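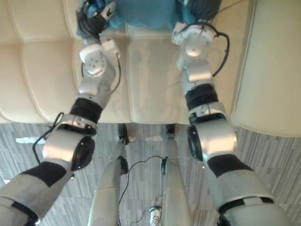
How to tidy and freshen a leather sofa

A pale leather sofa shows every crumb and smear, so it pays to give it a short going-over once a week. Allow 20 minutes, or 10 if you skip the conditioner check at the end. These steps are for finished leather. Suede and nubuck need different treatment.

You will need a vacuum with a soft brush head, two white cotton cloths, a bowl of lukewarm water and a little leather cleaner. We use the unscented one from Steritz, but any pH-neutral cleaner will do.

1. Clear the seat

Take off cushions, throws and anything left behind from the evening before. Shake them outside if you can. Check under the front rail as well, as pens and small toys end up there. Vacuum the carpet along the front last of all.
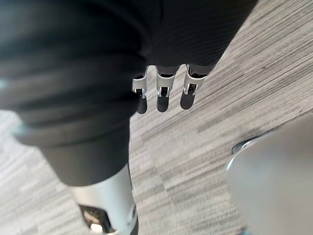
Carpet at floor level, the last part to vacuum.

2. Vacuum the seams

Run the brush head along each stitched channel, back to front. Open any gap between seat sections with your free hand and go down into it. Do not use a bare nozzle, which can scratch.

3. Wipe down

Wring the first cloth until it no longer drips. Add a few drops of cleaner and wipe one panel at a time, headrests first, then the back, seat and arms. Dry each panel with the second cloth before moving on. Go lightly over buttons and piping.

4. See to the soft things

Fold throws in half and smooth them flat with your palm. Plump cushions by pushing in opposite sides, then turn them over. Wash removable covers every couple of months, following the label.
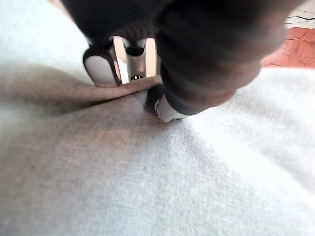
Pale fabric creases easily, so smooth it before folding.

5. Put the cushions back

Stand one towards each end and leave the middle free for sitting. On a quilted back, lean them at a slight angle. Keep strong new colours off cream leather until they have been washed once, as the dye can rub off. 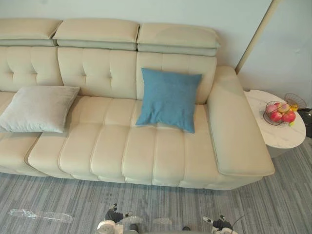

Oral from Gillville writes that baby wipes took the shine off one arm of a cream three-seater, and that a damp cloth has been enough ever since.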